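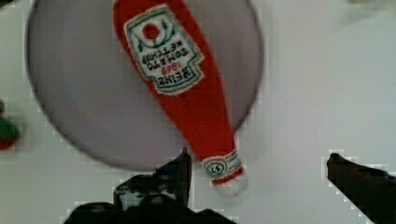 Minutes – Tableware and Toy Range Working Group, October

Present: Lihua Xu (chair), Lanying Fu (minutes), one representative each from Gomby and Meltier.

1. Previous minutes
Approved with one correction: the Gasora order is 2,895 units.

2. Plate packaging
Meltier reported 19 returns in the last shipment, all for chipped rims. Corner inserts will be changed from single to double wall. The carton size stays the same. The drop test will be repeated at the Ionescu warehouse before the next release.
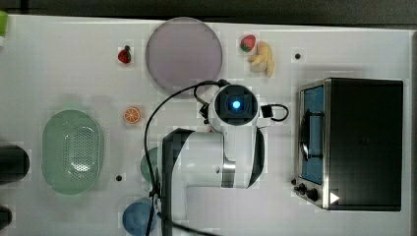
Lanying Fu
Minutes Secretary

3. Knitted food toys
Gomby asked for a decision on seam strength. The group agreed to test seven pieces per batch – stitching first, then stuffing. The care label still needs the wash temperature. L. Xu to confirm the wording.

4. Pricing
Deferred. Gomby has not received the revised freight quote.

5. Storage
Ionescu has offered 54 pallet spaces through the winter. Accepted, subject to the insurance certificate.

6. Other business
Item codes on the plate list and the toy list overlap. L. Fu to issue a corrected list.

Meeting closed at 4:10 p.m.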